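Hesdale bench: right arm stopped until the cable is rerouted
31 Mar 2024

The right arm on the switch sorting bench at Hesdale is out of service after its cable caught during a run. The fault came on cycle 651 of a planned 1305. The arm was lifting out of the center tray when the controller reported a wrist overload and stopped both arms. No one was hurt, and the parts on the bench were not damaged.

The job is the one Fistosance set up in August. Two arms work over a shared tray and sort push-button switches into bins on either side. It is light work and runs slowly, and that is part of why the problem went unseen for so long. At that speed a cable can drag over a tray rim many times before it catches on anything.

Visitación Lozano went through the controller log the next morning. Wrist load on the right arm had been creeping up since cycle 187, always in the same part of the move. The limit was set at 90 percent, and there was no warning level below it, so nothing showed on the panel until the stop. The left arm's readings were flat the whole time.

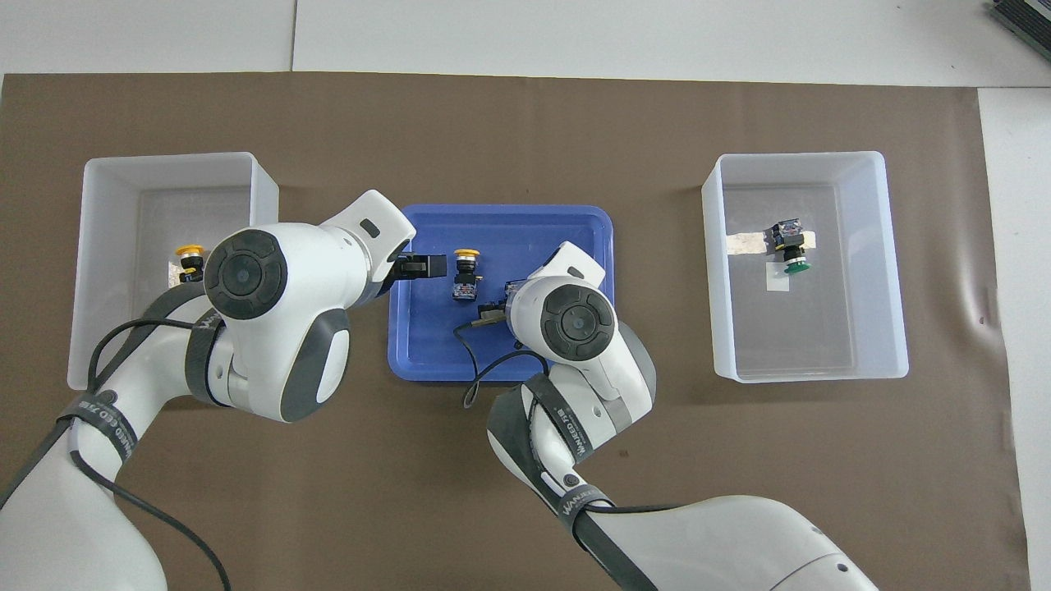
Lozano, asked whether the log could have caught this sooner, said that it could have, and that a load limit with no warning under it was a setup mistake she would have signed off on herself. She wants a second threshold on every bench before anyone restarts a long run. She also said the stop itself worked as it should, and that she would not raise the limit to get the count finished.

Prudlow, who supplied the cable guides, has been sent the log and the part numbers. Their first suggestion is a shorter service loop held higher up the arm. Nieto uses the same guides on two benches and has been told to check them - slack at the wrist is the thing to look for.

Until the new routing is fitted, the left arm may be run alone at reduced speed. Please leave the right arm powered down and do not tape the cable as a temporary fix. Anyone who sees a wrist overload on another bench should save the log before clearing the fault.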